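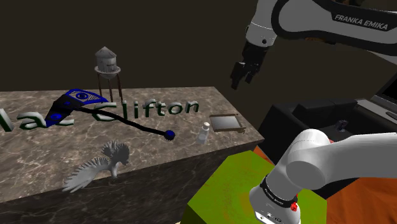
Marble counter with the bottle and tray at the right end, gripper above.

Workshop tips: when the arm lets go early

Our arm dropped a small bottle 3 times in one afternoon in July. The program was fine. The faults were ordinary ones, and you can check for them in a few minutes.

Press the stop before you put a hand on the counter. A paused program can start again.

Wipe the finger pads with a damp cloth and let them dry. Ours had a film of polish on them from the Heditz spray we use on the marble. Polish and grip don't mix.

Look at the closing width. Someone had left it set for a Trelix jar, 2 mm too wide for the bottle.

Run the first pass at 25 percent speed with nothing in the fingers. Watch the corners of trays, where a finger can catch the rim on the way down.

Keep long or spiky things away from the end where the arm is working. Anything with wings or thin legs should go on a shelf before you turn the speed up.

If it still drops after 2 clean runs, stop and check the finger screws. One of ours was loose by half a turn. Tighten it with the power off, then do the slow pass again.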